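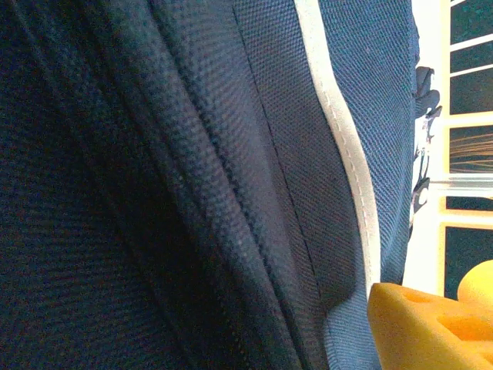
背包出借前检查清单(附我的唠叨)
地点:Zaststead活动室,靠窗那张桌子
检查人:Agnes Strachan
日期:12月10日,星期三

先说一句,这份清单是从Kourosh Farahani那份旧表改来的。他那份只有“合格/不合格”两栏,我每次填完都觉得还有一肚子话没地方写,所以自己加了“备注”。嫌我啰嗦的,只看勾就行啦。

今天查的是31号包,深蓝色布面,白色滚边的那只。

一、外观

布面有无破洞、勾丝 ✓
备注:这种粗纹布挺耐磨,就是爱藏灰,褶子里面尤其厉害。别光扫一眼,用手把褶子撑开,对着窗户看。深蓝色在灯底下什么都像没事,白天一照才见真章(上个月我就在灯下漏过一处,脸都红了)。

面料接缝 ✓
备注:顺着缝线从上摸到下,拐弯的地方放慢一点。摸到线头别扯!剪短就好,上次有人一扯扯开了半条缝,最后还是我坐在那儿补的。

白色滚边 △ 下次复查
备注:边上有点起毛,目前只是表面毛毛的,滚边上那道细线我捏着走了一遍,没有松。先不送修,2月复查时再看。脏了用软布蘸一点肥皂水轻轻按,千万别拿硬刷子刷,越刷越毛。

侧边挂着的零碎(带子头、标签、布片之类) △ 待处理
备注:凡是耷拉在外头的都要查,走路容易勾到门把手,小朋友背着上下车更要当心。皱成一团的先理平,认清楚是什么再决定收进去还是剪掉。拿不准就别动剪刀,留给我。

二、承重和带子

肩带根部 ✓
备注:两手抓住往相反方向拉,数五下。我知道大家都只数到三,我也年轻过!

提手 ✓
备注:装上练习用的沙袋,提起来轻轻颠几下,听听有没有线崩的声音。

调节扣 ✓
备注:拉到最长再收到最短,来回滑一遍。Tonberg的扣子偏紧,新的尤其费劲,滑得动就算过。

三、里面

主袋清空 ✓
备注:每个角落都掏一遍。这回掏出一张Gulyás面包店的小票和半块橡皮,橡皮我留着用了,失主要的话来找我。

拉链 ✓
备注:卡住的时候拿铅笔芯在链齿上蹭一蹭,比硬拽管用。Codeo那批包的拉链头小,冬天戴手套拉不住,我都给拴了一小截绳子。

内衬和异味 ✓
备注:凑近闻!我知道不体面,可是潮气眼睛看不出来。有味道就敞开口放窗边吹一天,别往里喷香水,谁喷的我闻得出来。

尖锐物 ✓
备注:别针、订书钉、断掉的笔尖,先把包倒过来抖,再伸手进去摸,顺序别反。

四、归位

编号牌和登记本一致 ✓
备注:登记本已经写到第88页了,字请写大一点,我这副眼镜快跟不上了。

挂回架子,不要堆在地上 ✓
备注:堆着放会压出死褶,折痕处最先磨坏。钩子不够就去810室借,那边多得很。

结论:可以出借,△两项由我跟进。滚边记在2月的单子上,侧边那块零碎我这周之内弄好,弄完会在登记本上补签。

检查人签名:Agnes Strachan
复核:Kourosh,你有空来签一下,笔在抽屉里,蓝色那支没水了,用黑的。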